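课程项目报告(第二稿,格式还没调完)

题目:双手持夹爪采集衣物折叠示范数据
小组:Peva组
组员:Dilruba Bhuiyan(采集、写报告),Iresha Khondokar(标定、数据清洗、训练脚本)

一、要做什么

选题是机器人课的大作业,从衣物、餐具、线缆三类里挑一类。我们挑了衣物。理由很简单,线缆那组已经满了,餐具要自己带盘子。

目标:用一对手持夹爪录下人折T恤的过程,整理成数据集,训一个策略,最后在双臂台上跑。评分看三块,数据质量、训练结果、报告。所以报告也得认真写,虽然现在是交稿前一晚十一点多。

折法统一用Gukix折法(名字是Iresha起的,其实就是两边袖子往里、下摆往上对折再对折)。开始没统一,两个人各折各的,前面录的一批几乎都不能混着用,后来才定死。

二、设备和布置

夹爪两只,左右手各一只,两指,手柄式,相机跟着夹爪走,广角。桌面铺浅色布,和蓝色T恤反差够大,分割的时候省事。浅色衣服试过几件,边缘糊成一片,放弃。

标定每次开录前做一遍,大概要扫一圈桌面,再把两只夹爪合到一起对一次零位。第二周有两天忘了对零位,那两天的开合宽度全偏了,Iresha写了个脚本补回来一部分,补不回来的删掉。

时间同步用的是Ranasinghe工具包,版本老,文档缺一半。左右手时间戳差得多的时候它不报错,只是默默丢帧。这个坑花了整整一个下午。

三、采集过程

一条示范从两只夹爪悬空开始,到衣服折成方块、夹爪离开为止。中间不许用手指碰衣服,碰了重录。

抓取是最难的部分。布薄,两指夹下去经常只蹭到表面,或者连下面的铺布一起夹起来。摸索出来的办法:先用指尖往前推一点,推出一个褶,再合。夹褶子比夹边稳得多。另一只手等第一只夹住了再靠近,否则两只夹爪容易互相挡镜头,视觉里程计就飘。

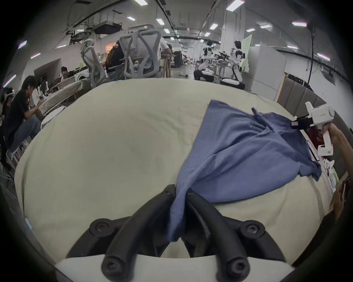

速度也要控制。一开始我们折得太快,平均六秒就翻完一边袖子,回放看轨迹全是抖的。后来放慢,嘴里数拍子,数据好看很多,就是累,手腕酸。建议下一届轮换着来,不要一个人连录一上午。

实验室别的组也在用,人来人往,背景一直在变。本来担心影响定位,结果影响不大,反倒是有人关灯那次直接丢了跟踪。背景变化对训练是好是坏我们没做对照,不敢下结论。

四、数据

总共录了602条。清洗后剩331条。删掉的主要原因按多少排:跟踪丢失,折法不统一,零位没对,中途手碰到衣服。还有一小批是忘了按停止键,后面拖着长长一段两个人聊天,能裁的裁了,裁不了的算了。

每条存左右手位姿、开合宽度、两路画面。文件名规则中间改过一次,旧的已经全部重命名,如果助教在网盘里看到带下划线old的文件夹请忽略,里面是备份。

五、训练和测试

先用清洗后的全部数据训,再用一半数据训一个做对比。网络结构没改,用课上给的Ekness基线,只调了图像裁剪和动作块长度。动作块太短,机械臂一顿一顿;太长,衣服滑掉了它还继续空手往前折。最后取中间值。

双臂台测试结果(每个版本同样的起始摆放):
全部数据:第一只袖子基本都能折过去,第二只袖子时好时坏,下摆对折经常偏。
一半数据:第一只袖子就开始不稳,下摆没有一次对齐。

失败最多的情况是夹空。夹爪停的高度偏高一点点,合上以后什么都没有,策略以为夹到了,接着往下走。Dilruba觉得是高度标定的问题,Iresha觉得是数据里缺少“夹空以后再夹一次”的示范,两个都有可能。我们录的时候夹空就重录,等于把纠正动作全扔了,现在想想挺可惜的。

六、没做完的

带纠正动作的示范,只录了2条,没来得及加进训练。
换衣服测试没做,只测了录数据用的同一件。所以不能说策略会折T恤,只能说会折这件。
起始位置转一个角度之后的成功率,有视频,没统计玩。
力的信息完全没有,夹多紧全靠开合宽度猜。

七、分工和时间

标定和脚本Iresha,采集两个人一起但Dilruba多一些,测试一起,报告Dilruba写,图表Iresha画。八月开始借的设备,中间夹爪有一只螺丝松过,拧紧后重新标定,之后正常。

附录里有标定脚本的用法和被删数据的清单。成功率表格明天早上之前补上,测试视频已经传到课程网盘的Peva文件夹,按版本分好了。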